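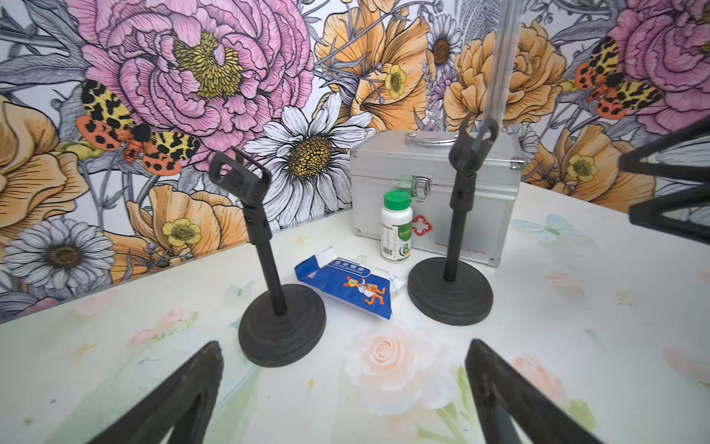

Let the Kids Do the Boring Tasks

5/5/19

I help out with an after-school robotics club, and every spring I end up in the same friendly argument with the other parents. They want to know when the robots are going to do something exciting. Shoot a ball, climb a ramp, knock another robot over. And I get it! I've stood in those gyms and yelled myself hoarse like everyone else. But my favorite thing we've done in years is a project where two arms tidy up a first-aid table, and I will defend it to anyone who'll stand still long enough.

The kids named the project Hayat. The job sounds like nothing. There's a silver case with a handle and a latch, a bottle with a green flip-top cap, a packet of gauze bandage and a couple of stands with heavy round bases and clamps on top. Pick up the packet, put it down where it belongs, don't knock the bottle over. My four-year-old nephew could do it with a cookie in one hand.

Now try writing the instructions. A gauze packet is crumpled and soft, and it never lies the same way two times running. A clear rod is hard enough for me to see, and I have good glasses. The table has roses and a butterfly printed on it, the wall behind is peonies and daisies and moths from one side to the other, and a few parents asked if we could please put up a plain gray sheet. The kids voted no. Ziad Ghanem, who is in eighth grade and argues like a lawyer, said his grandmother's kitchen doesn't have a plain gray sheet either. I thought that was a pretty great answer.

What bugs me about a lot of competitions is that the field is the same for everybody, all season. You get 23 teams with 23 machines tuned to one floor, and move the floor over a foot and half of them are lost. The kids learn plenty, sure, but they also learn that the world holds still for you. Mostly it doesn't.

Sulastri Setiawan, our coach, has them write down every try in a notebook, good or bad. They were at 1241 when I last looked. Some of the entries are just "dropped it" with a frowny face. I love that notebook more than the trophies — and we have two trophies, so I'm not being bitter here.

So if your school is picking a project for next December, pick a dull one. Clear a table, sort a drawer, hand somebody a bandage. Then come by and see ours, we're there till five most days and there are usually snacks.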